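Natalie Greenwood
@ngreenwood_lab

We just closed our equipment plan for the year. Two arms, one table, a small budget. Posting what we spent the money on and what I'd change, in case it helps another small group.

Our work is kitchen tasks: fruit, plates, trays, cutting boards. The plan had to fit that. We don't need reach or payload. We need two grippers that can share one table without hitting each other.

We first wrote the plan in November around a single arm. Danang Saragih read it and asked how one arm was going to hold something still and work on it too. The second arm went in that night.

A second arm doesn't double the cost. The table, the computer and the safety stop are shared. What doubles is spares, cables and time spent on calibration. We had a line for spares. We had no line for calibration time.

Quotes: we asked Pretska, Halim and Tanden. Pretska wouldn't quote without a service contract. Halim was cheapest but the lead time kept moving. We went with Tanden.

Ask every vendor what is in the box. One quote had no grippers. One had grippers but no mounting flange. Put them all in the same spreadsheet with the same rows or you'll end up comparing two different things.

Grippers. We set aside $3000 for the pair plus extra fingers. Plain parallel jaws. Ans Vandenberghe wanted a three-finger hand and I understand why, but it would have eaten the spares money and most of the software time.

Plain jaws do fine on round fruit if you go slow and keep the force low. We keep a few settings saved, one for each kind of object.

Fingers wear. Order the second set with the first — shipping on a small parts order cost us more than the parts did.

The table was $2000 with the frame and leveling feet. People on the team thought that was a lot for a table. A cheap one moves when both arms move, and then your calibration is gone by lunch.

Props are the line I'd tell you to fix early. Ours was $100. Boards, plates, trays, a mat for the table. Buy them from an ordinary store, and buy duplicates of anything you plan to use for more than a month. Stores drop items and then your old runs don't match your new ones.

Fresh fruit is a running cost, so it sits under consumables. Our finance office sent that back twice. Ho-yin Lam now files it monthly with a one-line note and it goes through.

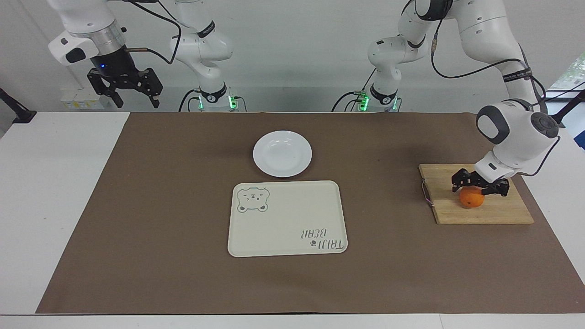

Software: we pay for 3 seats of Skindex for logging and labels. Two would have been enough. Seats are easy to add later and hard to give back, so start low.

Things still open for next year: better cable routing, a second set of wrist parts, and whether to keep the service plan after the first year. Gearóid Ní Mhurchú is pricing the last one now.

If you have kept a two-arm setup going past its warranty, I'd like to know what you paid for repairs. Replies are open. I can share the blank spreadsheet too, just ask.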